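Full house for Stikside open day

December 4, 2024

Standing room only at the Stikside workshop in Dridcombe, where 148 people came through the doors to see what the robotics team has been up to since the spring. Twice what was expected, and the tea ran out before noon.

Main draw was the simulator. Ohemaa Nyarko ran the gripper demo on the big screen, 3 sessions, all packed. Visitors saw the job from the gripper's own end -- two fingers, brown tiled wall, a small shiny piece low down between them.

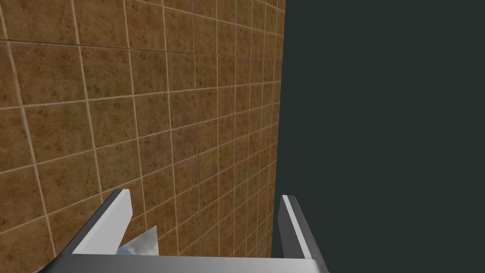

Local News | Technology

"People ask why we don't just use the real arm," said Nyarko. "We do, later. First it does a lot of practice in here." The team has logged 2294 simulated runs since November, she said, and a fair few were rubbish.

Wumpini Abugri took questions afterwards. Plenty on jobs, one on whether it could do grouting. (Not yet.)

Also on show: a sorting bench from Varnthorpe, which jammed in the morning and was going again by lunch. Reinaldo Dantas, over from Mofokeng for the day, gave a short talk on grip force that overan by a good bit, no complaints heard.

A collection at the door raised roughly £600 for the school coding club. Nii Amoah, who runs the club, said it would go on second-hand laptops.

Another open day is planned for next year -- date to be confimed. Booking will be needed this time.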